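4.2 Set-up and evaluation procedure

The kit under review is the Brolla two-arm bench package, sold by Okix together with a software licence and one year of remote support. We received it in a single delivery and assembled it according to the printed manual, without help from the supplier. Our intention was to test the package as a small laboratory or a school workshop would meet it, so we did not change the grippers, the rails or the default motion limits.

Assembly was simple for the mechanical part. The rails arrive already cut, and the clamps can be tightened with the one key in the box. Cabling took more patience. The manual shows the cables in one drawing only, and the drawing is made for the older version of the shoulder joint. We routed them a second time after the first day, when we noticed that one loop was pulled tight at full reach. Okix has told us that a corrected drawing will be included from November.

For the tasks we followed the household list proposed in the Rullwood protocol, with small changes. The list asks for everyday objects of different stiffness, and it asks that the operator does not correct the starting positions once they have been set. Each task was repeated 20 times per arm pairing. A trial was counted as complete when all objects were at their target places and both arms had returned to a resting pose. If an object fell from the table, the trial was stopped and counted as failed.

Teaching was done by demonstration. The operator moves a pair of light handles and the arms copy the movement with a short delay. For the shoe task we recorded 100 demonstrations, of which 93 were kept. The other seven were removed for recording faults – in most of them the left handle had lost its connection for a moment. A new operator, who had never used such handles before, needed 31 minutes to reach a first complete demonstration. We consider this acceptable for a product in this price class, though the manual gives a more hopeful picture.

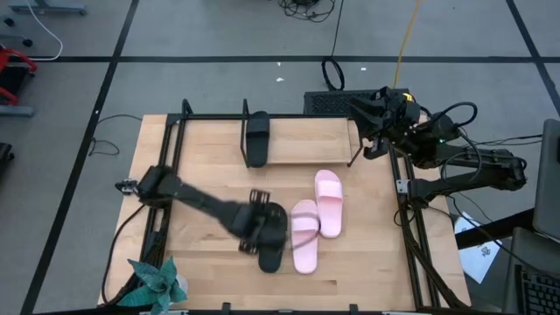
Figure 3. The shoe task on the Brolla kit.

The shoe task was the most useful one for judging the grippers, and we describe it in more detail for this reason. Slides are light, but their shape is awkward for a parallel gripper, and the operator must decide early where to take hold of them. The task uses two pairs, one black and one pink, and a raised shelf at the back of the table as the target. In Figure 3 one black slide rests on the left end of the shelf while the left arm holds the other, and the pink pair is still on the table surface. The held slide hangs very near to a pink one, and this closeness is a fair test of how finely the handles can be used. The toothed pads gave a good grip on the strap in our trials – less so on the edge of the sole, where small slips were more common.

The same procedure was then used at the Haworth site with a second kit from a later production series. The table height was kept equal, but the room lighting was not controlled. Results for the two sites are reported separately in Section 4.3.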